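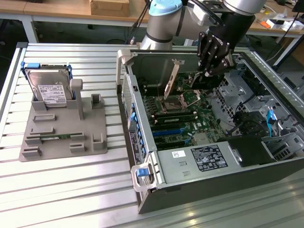
Why should an office tower be designed so its parts come out without tools? Repair cost is mostly labor, and labor is mostly fasteners.

Share 7 | Comments 9

The parts inside a desktop computer are cheap on the used market. The time spent reaching them is expensive. A memory module that takes an hour to get at will be left where it is, and the machine goes to scrap with it.

Older business towers handled this well. A drive sat in a plastic caddy with a colored latch. Memory was held by a clip at each end. The processor socket opened with a lever and a hinged plate. None of these features improved performance, and buyers seldom asked for them, yet they decide what a machine is worth at the end of its first lease.

In January the refurbishing shop in Tultham where I keep the parts inventory closed out a lot of 100 towers from an office in Ataddale. Units with latched drives went through the bench in one pass. Units with screwed drives were set aside and did not catch up. I would set the rule at intake: latched cases first, everything else by weight.

We use cookies to remember your settings. Accept | Manage
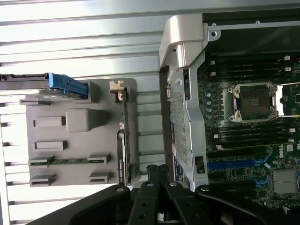
The second requirement is a fixed place for each part once it is out. Memory laid loose on a bench gets mixed with memory of another speed, and a drive laid flat gets something set on top of it. A holder shaped to the part prevents both faults and shows at once what has yet to go back in.

The usual objection is that latches break. Some do. A broken latch can be replaced from a donor case, which a glued battery or a soldered memory chip does not allow. The Vītola purchasing guide gives case access a single line, below color. It should be a scored item, with a time limit for removing the drive and the memory.

1,248 views

Search: case latch Hekutthorpe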